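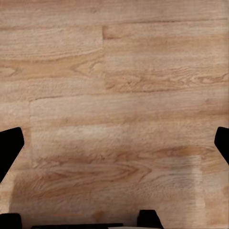 gridgoose
So our county finally voted on the Akimix gas contract last month and I've been stewing about it ever since. I read the whole thing over two evenings, 472 pages if you count the appendices, and I still can't tell you what we'll be paying in year six. I've been staring at light oak-toned planks with long wavy grain running sideways, darker streaks over paler ones, and I swear that's easier to follow than the price formula in Appendix C. There's a base rate, then an index, then something called a "delivery adjustment" that gets defined by pointing back to the index. Has anybody here dug into this? What am I missing?

pipeline_pete
You're not missing anything, those formulas are always ugly. The index part is normal. Gas moves up and down and no supplier is going to eat that for a decade. What I'd look at is whether there's a cap.

gridgoose
There's a cap but it only covers the base rate! The adjustment can float. I went back and checked twice.

mossyroof
Okay then that isn't a cap, that's a decoration.

Same thing happened to us in Lokwood. Our town signed up for a fixed price, everybody cheered, and then the first winter bill came with a line nobody had explained at the meetings. Mine went up 50 bucks in one month and I keep the thermostat low (my kids will tell you ALL about that). When I called, the lady was very nice and read me the same paragraph three times.

pipeline_pete
I'm in the next town over and my bill went down that same winter. Depends what you had before. People forget how bad the old supplier was.

mossyroof
Good for you, but "depends what you had before" doesn't help folks who were told the price was fixed.

tallgrass30
Can I be the annoying one and ask why we're signing long gas contracts at all? Stederura put half its money into a solar field and batteries and kept gas for the cold months. The first phase covers 1,506 homes. I know it's a small place. But they have a bill people can read.

pipeline_pete
And they had a big state grant to do it, plus flat cheap land. We have hills and a landfill. I'm not against solar, I have panels on my garage, but you can't just copy and paste that.

tallgrass30
Sure, but did anyone price it? That's my gripe. Was there even a second option on the table?

gridgoose
Sort of. The Debnath report had a mixed plan in it, gas plus wind bought from outside the county. It got one slide at the March meeting and then they moved on to parking. I was there, I had my hand up for ages — they closed comments before they got to me.

quietcreek
Longtime lurker here. I read the Debnath report and I think you're being a little generous to it. The wind numbers assumed we could get on the big transmission line right away, and the wait for that is years. I'd have voted for the gas deal too, only a shorter one. The length bugs me way more than the formula does.

mossyroof
How long is it anyway? I keep hearing different things.

quietcreek
Twelve years, with a review at year four. If the county wants out at the review it has to give written notice 30 days ahead and pay a fee. The fee is in Appendix F. It's not small.

gridgoose
I completely skipped F, I was so worn out by C. Going to read it tonight. If there's a real way out at year four I'll calm down a bit, but I still want somebody on the board to explain that adjustment in plain English.

pipeline_pete
Send it to them in writing, and ask for one worked bill using last January's prices. They have to answer written questions. Took them six weeks when I asked about the substation, but I did get an answer.

tallgrass30
Ask about the second option while you're at it please!!

gridgoose
Will do both. I'll post the letter here before I send it so you can all pick it apart.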